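I moved to a new country in August and for the first time in my life I had to think about what I throw away. At home my mother managed the kitchen. Now it is me, one fridge and a very small salary. A thread about food waste, for people who live alone and cook for one.

**1.** I started because of a receipt. My neighbor Rakiya Bako asked me to water her plants, and when she came back she looked in my trash and said, "You bought this spinach when I left." It was true. The bag was not even open.

**2.** So I made a list on paper, on the wall next to the stove. Each time I threw food away, I wrote what it was and what I paid. I did not try to change anything in the first month. I only wrote.

**3.** The worst items on my list, in order: bread, salad in bags, fresh herbs, yogurt in the large tub, half an onion. The half onion appeared so many times that I stopped writing the price.

**4.** Meat was not on the list at all. I think it is because meat is expensive and I am afraid of it, so I pay attention. Bread is cheap and I am not afraid of bread.

**5.** First change: I slice the bread when I bring it home and freeze it the same evening. Two slices go directly from the freezer to the toaster. I know many of you do this since childhood. In my family frozen bread was something for bad times, and I had to get used to the idea.

**6.** Second change: I shop with a list for 3 days and not for a week. I was told everywhere that one big weekly trip is cheaper. For a family, maybe. For me it meant that on the fifth day I was tired of my own plan and ordered noodles.

**7.** My colleague Gearóid Fitzgerald disagrees with me about this and I promised to write his opinion too. He shops once a week, cooks two large pots and eats from them until they are empty. He says variety is a habit you can lose. I tried it for one week with lentils. I lost the wish to eat lentils – the habit stayed.

**8.** Third change is about where things stand in the fridge. I used to put new food in front, because it was easy. The old food moved to the back and I forgot it there. Now the new food goes behind. In a shop where I worked as a student this was the strict rule, and it is strange that I never did it in my own kitchen.

**9.** Fruit was a difficult question for me. In my parents' house the apples were in a crate in the cellar, wrapped in newspaper, and they lasted until spring. I have no cellar. On the counter in my warm apartment they become soft and floury quickly, so now they go on a shelf in the fridge and I take out one in the evening for the next morning.
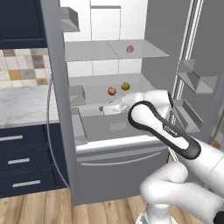
Can apples be kept together with vegetables?

It is better to keep them separate. Apples give off ethylene, a gas which makes many other things ripen or turn yellow faster, especially leafy greens, broccoli and cucumbers. If you have only one drawer, put the apples in a closed bag, or keep them on a shelf and the greens in the drawer.

**10.** The same gas can be useful. If you have a hard avocado, put it in a paper bag with an apple and leave it on the counter. Check it every day.

**11.** Herbs: I cut the ends and stand parsley and cilantro in a glass with a little water, in the fridge, with a loose bag on top. Basil does not like the cold and turns black, so it stays on the windowsill. Dill I chop and freeze. Frozen dill is fine in soup and sad on potatoes.

**12.** Somebody will ask about dates on packages, so I say how I understand it. "Best before" speaks about quality, and I look, smell and taste a little. "Use by" speaks about safety, and there I do not experiment. Please check how the labels work in your country – they are different from what I grew up with.

**13.** The half onion. Gediminas Mockus, from my evening language class, gave me the solution, and it is so simple that I was embarrassed. Buy small onions. I was buying the largest ones because they are less work to peel.

**14.** One dinner every week I call "the end of things." I make it the evening before I go shopping. Usually it is an omelet, fried rice or soup. The rule is that I can buy nothing for it, not even cream. The best one was old bread, one tomato, the last of a hard cheese and an egg. The worst one had beets and I will not describe it.

**15.** What did not work: a phone app where you scan everything. I used it for two days. Also special green bags for vegetables, I saw no difference. Also labels with dates on every jar. My handwriting is bad and the marker washed off.

**16.** What I still throw away: coffee grounds, peels, and sometimes rice, because I cannot measure rice for one person. If you have a method which is not a kitchen scale, please write it to me.

**17.** I do not want to make anybody feel guilty. When I worked double shifts I threw away a lot, because after 15 hours of being awake I was not going to save a zucchini. I could only start this when I had a calmer job.

**18.** Several people asked for my wall list as a file. It has three columns: what, price, why. In "why" I write one word, like "forgot" or "too much." After a month you will see which word you repeat. Mine was "forgot."

**19.** Rakiya has read this thread before I posted it and wants you to know that the spinach was two bags. Next time I will write about freezing soup, when I understand why my jars crack.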